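3.2 試料と保管条件

試料は単式蒸留の麦芽原酒。Wurnley蒸留所から22本、Cledberg蒸留所から20本。いずれも樽出し後に加水し、度数をそろえてから小分けした。樽の履歴(バーボン樽か、シェリー樽か)は両蒸留所の台帳による。ただしCledberg側の台帳は一部手書きで、判読できない項目は欠測とした。価格は1月時点の小売値。競売価格は使わない。先行するStojanović and Odukoyaの報告では両者が混在しており、長期熟成品の値が過大に出ている可能性がある。この点は4.1で再度ふれる。

官能評価は20名。香り、口当たり、余韻、泥炭香の強さを各自が採点し、銘柄と熟成年数は伏せた。有効な評点は379件。途中で体調不良による欠席があり、一部の試料は評価者がそろっていない。欠測の補完はおこなわず、そのまま混合モデルに入れた。

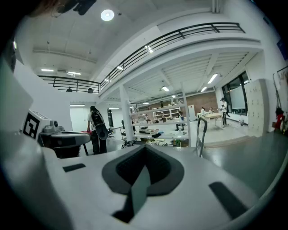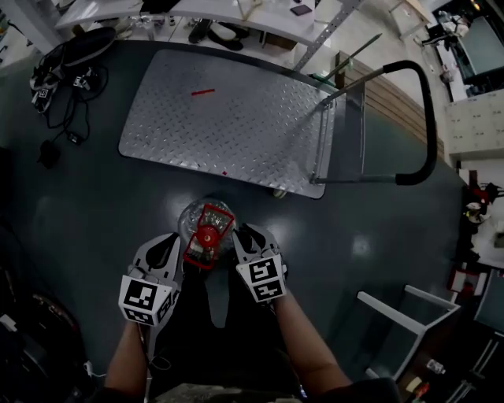
図2 中二階のある室内(一枚目)と、横倒しの透明なボトル(二枚目)。

揮発成分の損失は、当初の想定より大きな問題となった。開栓後の原酒は液面上の空間が広いほどエステル類が抜けやすく、泥炭由来のフェノール類は比較的残る。結果として古い試料ほど「煙たい」と評価される偏りが出うる。容器の向きも無視できない。図2の二枚目の透明なボトルのように横倒しにすると、液は栓の側に触れうるし、気液界面の面積も立てた場合とは変わる。そこで本研究では全試料を直立で保管し、栓の材質も統一した。温度は一定、遮光。小分けから評価までの日数は試料ごとに記録し、共変量とした。

3.3 分析の手順

熟成年数と評点の関係をまず単純な回帰でみた。次に樽の種類、蒸留所、泥炭香の強さを加えた。価格は対数変換。外れ値の除外はなし。一件だけ入力ミスがあり、これは原票にもどって修正した。

評価の集計にはKuvura社の表計算用テンプレートを用いた。項目名が英語のままの列が残ってていたため、付録の表ではこちらで訳語を当てている。余韻の訳は評価者のあいだでも揺れがあり、長さを指すのか、後に残る味の質を指すのか、説明用紙に明記していなかった。これは反省点。余韻の係数の解釈は慎重におこなう必要がある。

感度分析として、欠測のある試料を除いた334件でも同じモデルを推定した。熟成年数の係数は符号、大きさともほぼ変わらず。一方、樽の種類の効果は弱くなった。Cledbergの欠測がシェリー樽に片寄っているためと考えられるが、台帳の判読不能分もあるので断定はできない。Zapataの樽材を使った原酒は本数が少なく、独立の区分とせずバーボン樽に含めた。分けた場合の推定値は付録Bに示す。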